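From: Ketill Mikkelsen
To: cell-users
Date: Thursday, January 29, 2026
Subject: Re: Arm stopped dead during sorting, no error in log

Steinar Hjaltadóttir wrote:

> Third time since Monday. The arm goes down for a packet, closes,
> lifts, and somewhere on the way to the bins it decides it has been
> in a collision and locks up. There is nothing there to collide with.
> I have looked. Restarting clears it. The Rulirar log has no error at
> all, it just ends at line 2908 like a novel by somebody who got
> bored.
>
> Is anyone at Stougaard seeing this, or is it only us here in
> Sternatthorpe? I have already swapped the network cable and blamed
> the gripper, in that order.
>
> Also, who changed the contact thresholds? They aren't what I left
> in there.
>
> Steinar

Steinar,

It isn't only you. We had the same thing for most of last March and I would like those weeks back.

First, the easy one. I changed the thresholds. I did it when I was over for the Jisten demo, because the arm was stopping every time it brushed the cardboard and there were people in ties watching. I meant to put them back. I wrote "put them back" on my hand, and then I washed my hands. Sorry.

That doesn't explain your stops, though, because I made them looser. If anything you should be getting fewer. It does mean you should not have your fingers anywhere near that table until the old values are in again, and I'd ask everybody on this list who copied the Sternatthorpe config to check theirs today. The file is the same one as before. If the first contact value is not 11, you have mine. Please treat this as the serious part of the message. The rest is only annoying.

As for the stops. The arm doesn't know there is nothing there. It knows what force it expects at each joint and what it gets, and if those two don't agree it assumes the worst, like my mother. So anything that pulls on it looks like a hit. In our case it was a cable that went snug when joint 5 turned past a certain angle. It looked fine whenever the arm was parked, which is of course when we looked. We only caught it by running the bin move at crawling speed with one person on the stop button and another staring at the cable like it owed him money.

The second suspect is the payload setting. If Rulirar still thinks you have the old hand on, every lift starts out slightly wrong and the long reaches finish the job. Ours was wrong too. Fixing the cable got rid of most of the stops and fixing the payload got rid of the rest, and I couldn't tell you which one deserves the credit for which.

So, before you take the gripper apart again:

1. Restore the thresholds.
2. Check the payload against the hand that is really on there.
3. Run the bin move slowly, with nothing in the fingers, and watch the cables the whole way. Not the fingers. Everybody watches the fingers.
4. Write down the joint angles when it stops. If all of them land close together, it's a cable. If they are all over the place, write back and we can be miserable together.

The cell at work, over the cardboard and out by the bins:
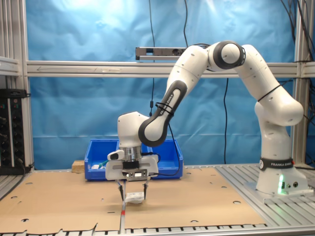
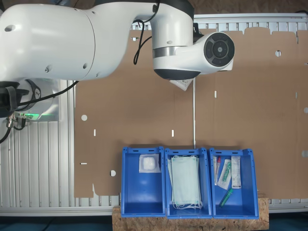
About the log ending at 2908: I'm fairly sure that's a separate bug. The logger writes in blocks, and when the controller locks up, the last block never makes it to disk. So the one line you want is always in the part you don't get. I reported it to the Rulirar people and got a polite reply and a ticket number. There's a setting to flush after each line — it slows things down a bit, but you aren't in a race. Turn it on before step 3 or you'll have to do step 3 again.

One more thing, and then I'll leave you alone. When it locks up, please don't just hit restart and let it carry on to the bins. I know you do this, because I do this. Ours was still gripping when it came back, opened its fingers as part of the startup, and dropped the packet from full height into the wrong bin, where it got counted as a success. We had 6 of those in the results before anyone noticed the success rate had gone up during the week the robot was broken. Clear the hand first, then home it.

I can call in tomorrow after lunch if you want a second pair of eyes on the slow run. Send me the angles either way.

Ketill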